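Stularura

Stularura is a style of folk wrestling practised in the Nerkosier valley and in a small number of clubs elsewhere. It is a jacketed style, meaning that each wrestler wears a short heavy coat and a cloth belt, and all grips must be taken on the coat, the sleeves or the belt. Gripping the legs by hand is not allowed, although the legs may be used freely for hooks, trips and sweeps. A bout is won by putting the opponent on their back or on both shoulders.

Name

The word is usually explained as a compound of two dialect terms, one for a knot and one for a threshing floor. Older people in the valley use it only for the formal bouts held after the harvest, and call everyday practice simply "coats". Clubs outside the valley make no such distinction.

History

Wrestling in coats was a common pastime at farm gatherings in the valley, and the earliest rules were passed on by word of mouth. They differed from village to village. In the upper villages a fall counted only if both shoulders touched the ground together, while lower down a clean throw to the side was enough. Disputes between the two were frequent, and matches between upper and lower villages were often left without a result.

The first written rules were drawn up by Seidu Nutsugah, a schoolteacher who had learned the style as an adult. His handbook kept the stricter upper-village fall but allowed a side throw to count as a half point, two of which decide a bout. It also fixed the length of the belt and banned the neck crank, which had caused several serious injuries. The handbook ran to 44 pages and was copied by hand for some years before it was printed.

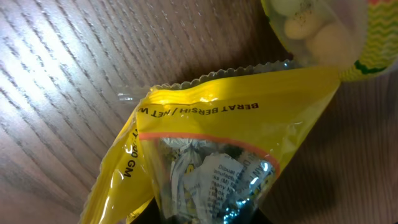
Nutsugah's rules were taken up first by the Hidon club, which still regards itself as the senior school. A second group, based in Sheehan, followed the handbook in most matters but kept an older way of starting, in which the wrestlers take hold of each other's belts before the signal is given. The two starts are now known as the open start and the held start. Major meetings use the open start in the morning rounds and the held start in the final.

Technique

Most throws in Stularura begin from a grip on the back of the belt with one hand and on the opposite sleeve with the other. Beginners are taught three throws first: the inside hook, the hip turn and the "gate", a sweep of the far foot made while stepping backwards. The gate is considered the most typical throw of the style and has no close match in judo, although it is sometimes compared with certain foot sweeps found there.

There is no ground wrestling. If both wrestlers go down without a fall they are stood up at once and the bout resumes from the held position. For this reason people coming to the style from judo or submission grappling often find their footing weak, and tend to give away half points early on.

Solo training consists of stepping patterns performed with a loaded belt. The Hidon school teaches 19 of these. The Sheehan group teaches fewer and holds that some of the Hidon patterns were added later for display — a claim the Hidon teachers reject.
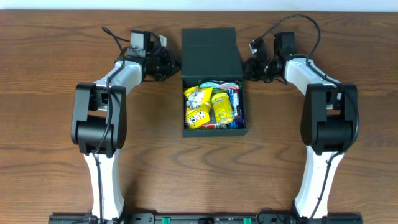
Clothing

The coat reaches to the hip and is made of doubled canvas, stitched through at the shoulders and collar. Sleeves end between the elbow and the wrist. Belts are woven flat and are tied with a single knot at the front, which must be retied by the referee if it slips. Shoes are soft and without heels, and bare feet are permitted on grass. Belt colour carries no rank in either school.

Competition

The main meeting is held each August on a grass field below the village of Nerkosier and draws a crowd of 800 in a good year. Bouts last four minutes. There are three weight classes for men and two for women, along with an open class in which anyone may enter. Women's classes were added after a campaign led by Bevan Ngata, then a coach at Sheehan, who had been training mixed groups for some time.

The winner of the open class receives a coat, by custom a plain one, and has the right to choose the start used in the first bout of the following year.

Teaching outside the valley

Small groups practise the style in several cities, mostly as a second activity within judo clubs. Standards vary, and neither school issues teaching certificates. Ngata has argued for a shared syllabus, and a draft was circulated on 10/03/2024, but the schools have yet to agree on which start beginners should learn first.

See also

Belt wrestling
Jacket wrestling
Folk wrestling styles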